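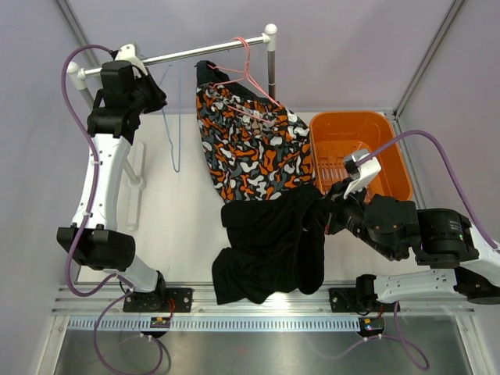

Section 4. Hanging Your First Garments

Now that your Urrego tabletop rack is standing on its own, you can start filling it up — this is the part most people look forward to! Take your time with the first few pieces, and keep the rack on a flat surface while you work.

1. Press the end cap onto the bar with your thumb until it stops moving. If it still wiggles, take it off and turn it a little before you try again.

2. Button or zip the garment partway and slide the hanger in through the bottom hem, so you don't stretch the neckline. Hoods and collars can be smoothed out once everything is hanging.

3. Lift the hook over the bar and let go slowly.

4. Hang the next piece toward the other end, and keep going back and forth like that until you run out of clothes or room.

NOTE: Small plastic hangers work very nicely on this rack, and any color will do. Thick wooden ones tend to crowd their neighbors.

CAUTION: Do not pull down on a garment to get it off the bar. Lift the hook first, every time, even when you're in a hurry (we know how mornings go).

Lost a cap? Write to Consuelo Muñoz at our Pultcombe parts desk and ask for part 83.

Print this page | E-mail this page

© Urrego Home Goods, Pultcombe | Contact us | Back to top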